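The Big Folding Weekend: gallery
Brumstead Mending and Laundry Circle
Posted 2018-02-11

What a lovely, creased, slightly chaotic weekend that was! We set ourselves the job of getting through the whole clothes rail backlog before the March swap, and by teatime on the second day every last T-shirt had been shaken out, smoothed down and put in its pile. The final tally in the book is 625 garments, and I have checked the adding up, because I didn't believe it either the first time.

If you haven't been along before, the way we work is very simple. A big sheet goes down first so that clean clothes stay clean. Then it's one garment at a time: find the collar, find the hem, pull it out flat, sleeves in, sides in, fold up from the bottom. Some people swear by the shop fold with the board, some of us do it in thirds, and there was a cheerful argument about it that lasted most of Saturday (thirds won, in my book, but I am the one writing this page).

T-shirts are my favourite thing to fold and I will not be talked out of it. They come out of the bag looking like nothing at all, just a soft lump, and then you find the neck and it all makes sense. Cotton jersey forgives nearly everything. You can be quite rough with it at the start and gentle at the end, and a few strokes with the flat of the hand will get rid of most creases without going anywhere near an iron.
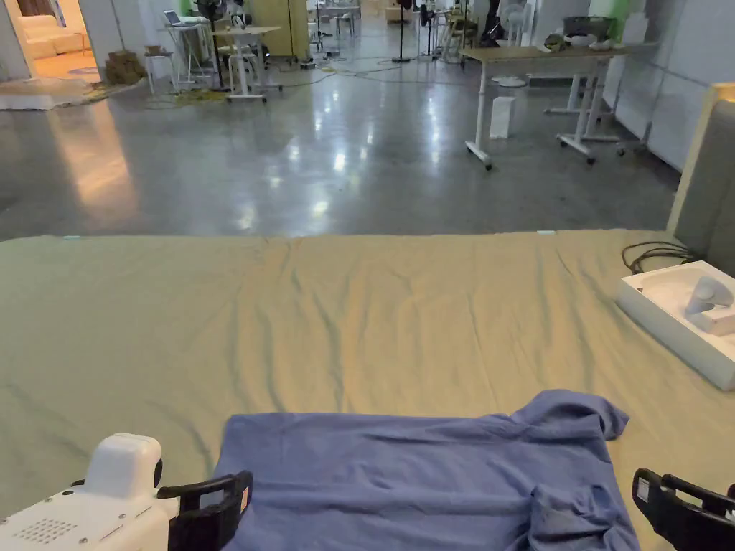
Blue T-shirt on the green sheet, collar all bunched up. Such a nice soft shade, somewhere near periwinkle.

I do love a blue like that one. We had a good run of blues over the two days, and they always look better in a pile together than they do on the rail, going from nearly grey to nearly purple. The Suksawat bags had the best of them this time. Those are the ones with the orange ties, for anybody helping with sorting next month, and please do keep the ties as we reuse them.

Sleeves are where it goes wrong, if it goes wrong anywhere. One gets tucked under and you don't notice until the fold is done and there's a fat lump on one side. My own habit is to deal with the sleeves before anything else, even before I've looked at which way up the shirt is. Pull them right out to the sides, then do the body. It feels slow for the first ten minutes and after that your hands just get on with it.

The other thing that helps is a proper tug across the width. Take hold at both sides and stretch it gently, enough to let the wrinkles drop out, then lay it down again. It works on pillowcases and tea towels as well, and it is very satisfying! Go easy on anything with a knitted rib at the bottom or you'll end up with a wavy hem.

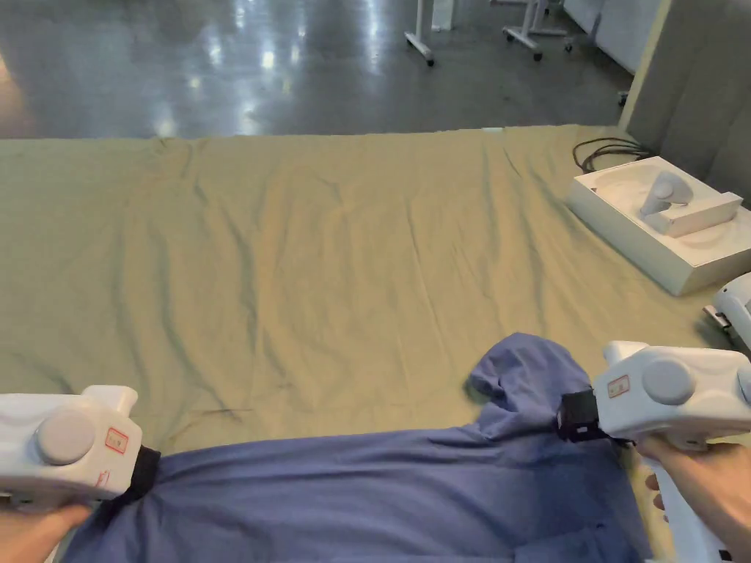 Pulled taut from both sides, with one lumpy bit of blue still bunched up at the top.

A few notes for next time while I remember them. The green sheet wants ironing, or at least folding along different lines, as it has got wrinkles of its own now. Medium and large shirts need separate crates from the start. The Cener crates stack well but don't fill them past the handle or the bottom layer gets squashed flat. We used up 80 of the paper size bands, so there are only a few left in the tin, and I've put more on the list.

There were 3 bags of odd socks too, which I'm saving for an evening when we all feel strong.

The swap itself is in the Ureo hall in March, doors open from ten, and everything folded over the weekend will be out on the tables in size order. Bring a bag, bring anything clean that you've stopped wearing, and come and unfold our beautiful piles. We really don't mind, they're easy enough to do again.

Back to all galleries
Next: Buttons, zips and one very stubborn duvet cover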